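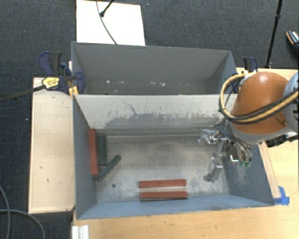

Red and green blocks in the front bin, with the gripper down at the right side.

Gripper trials: your questions

Which grippers are you comparing?
Two so far, the Enero and the Prullach. I run them on the same arm with the same blocks, so I can grumble about them fairly!

How many picks does each one get?
2000, split over 4 days. I wanted more, but I also wanted my evenings back.

Why metal bins?
They're what we use at Breddale, scuffs and all. I clamp them down, because a bin that slides even a little makes the numbers useless (ask me how I lost run 678).

What's the hardest pick?
A block standing up close to a wall, easily. There's hardly any room for a finger on that side, and I still change my mind about the best way in.

Do you change the controller between grippers?
No, it's the Gumede controller for both. I do redo the grip force settings, and that takes me 40 minutes if I don't get distracted.

Can I send you my own blocks to try?
Please do! Bar shapes are best for now. I'm hoping to get to round ones in April.

Last updated 17 March 2021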